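Alva Court Residents' Association
Minutes of the general meeting held in the ground floor meeting room, April 1, 2018

Chair: Emmett Quintanilla
Quorum was confirmed. The minutes of the March meeting were approved with one correction: item 4 should read "Gastness Road entrance", not "Bimville Road entrance".

1. Roof terrace drainage
The survey of the terrace was tabled. Standing water was recorded at 9 points after rainfall, mostly along the north parapet. The existing outlets are set higher than the surrounding surface and cannot drain it fully. Two options were put to the meeting: local repair of the outlets, or replacement of the surface with Drimodeck panels on adjustable supports. The second option was preferred, subject to a written quotation. Action: Chair to obtain quotation.

2. Shared kitchen
The worktop is to be kept clear overnight so that the cleaners can wipe it down. Items left in the sink after 22:00 will be moved to the shelf by the door. 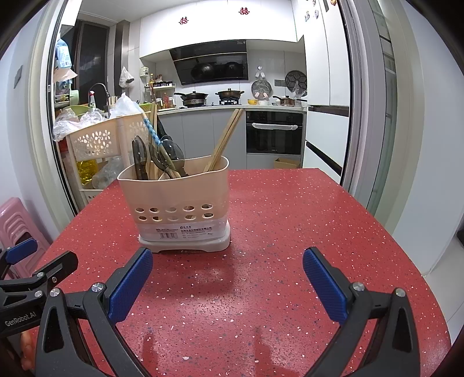
The cupboard under the boiler remains reserved for meter access. The request for a second refrigerator was refused on grounds of electrical load. It may be raised again once the distribution board has been inspected.

3. Cycle store
All 28 spaces are allocated and there is a waiting list. Untagged bicycles will be given 60 days' notice and then removed. A proposal to charge for spaces was defeated on a show of hands.

4. Reserve fund
A transfer of £3000 to the reserve fund was approved. The meeting noted that this does not cover item 1, for which a separate levy may be required.

5. Any other business
The timer on the Gastness Road entrance light has not been adjusted for summer time. Action: Chair.
The intercom fault on the second floor was reported again. The contractor has been asked for a date.

The meeting closed at 17:40. Date of next meeting to be notified by letter.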